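Chapter 4
Fruit After Harvest: Ripening, Handling and Storage

A grape is alive when it is picked, and it stays alive for as long as it is fit to eat. Its cells go on taking in oxygen and giving off carbon dioxide, water and a small amount of heat. This process is called respiration. The faster a fruit respires, the sooner it uses up its stored sugars and acids, and the shorter its life in the shop or the kitchen.

Chapter 3 dealt with the plant up to the day of harvest. The present chapter follows the fruit from that day until it is eaten. It covers the two main groups of fruit, the loss of water, and damage caused by handling. Cold stores are treated separately in Chapter 5.

Growers at Zikthorpe, a fruit district that will be used in several of the exercises, divide their crops according to how they ripen. Apples, pears, plums and bananas carry on ripening once they have left the plant, and they produce a gas called ethylene as they do so. These are climacteric fruits. Grapes, cherries, strawberries and citrus fruits are non-climacteric. They gain no further sweetness after picking, so they must be harvested when they are ready.

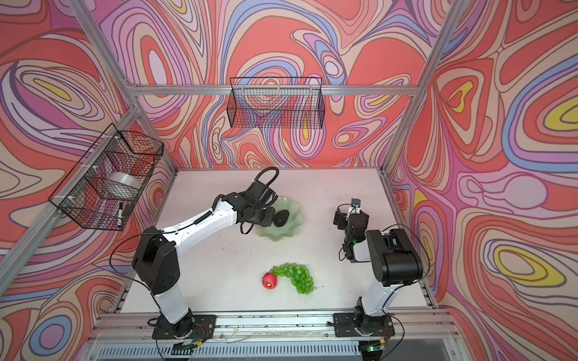
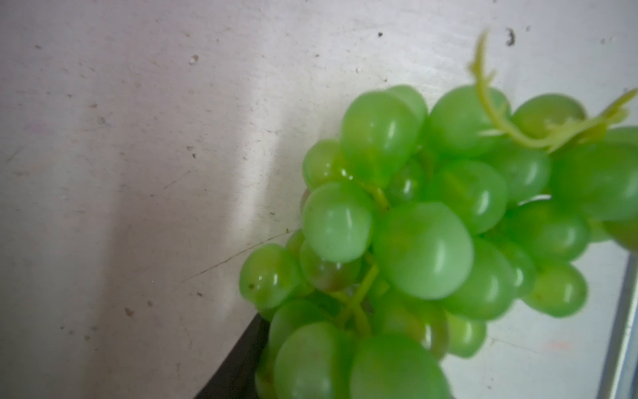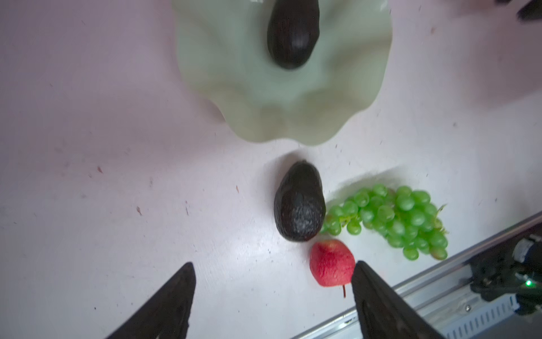
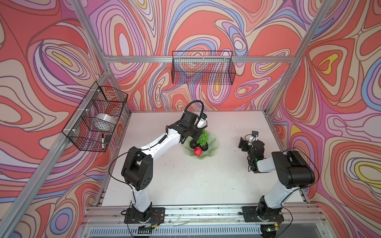

Colour is the first thing a buyer judges, and it is a poor guide when used alone. Many white varieties remain green when fully ripe, and the shade depends on variety, sunlight and the position of the bunch on the vine. A single bunch is seldom uniform. In the close view of the green grapes, most are bright to pale green, while a few have brownish or reddish patches. A grower would therefore test the juice for sugar as well as looking at the skin. Dzifa Tsikata, who managed the packing house at Zikthorpe, took berries from the top, middle and tip of each sample bunch and pressed them together, so that one sweet berry could not mislead her.

Water loss begins as soon as the fruit is cut. In grapes the stem dries first, turning from green to brown, and the berries soften later. A load of 1,000 kilograms that loses 2 per cent of its weight on the way to market arrives 20 kilograms lighter, and the grower is paid for what arrives. Shade, moist air and quick cooling all slow the loss.

Handling causes the remaining damage. Bruises may not show for a day or more, and a split skin lets in mould, which spreads to the fruit beside it. Troels Hauksdóttir compared two picking methods on the Sepúlveda estate, and his results are given in Section 4.3.

4.1 Respiration and temperature

Respiration speeds up as fruit becomes warmer. For many kinds, a rise of ten degrees Celsius makes the rate at least twice as fast.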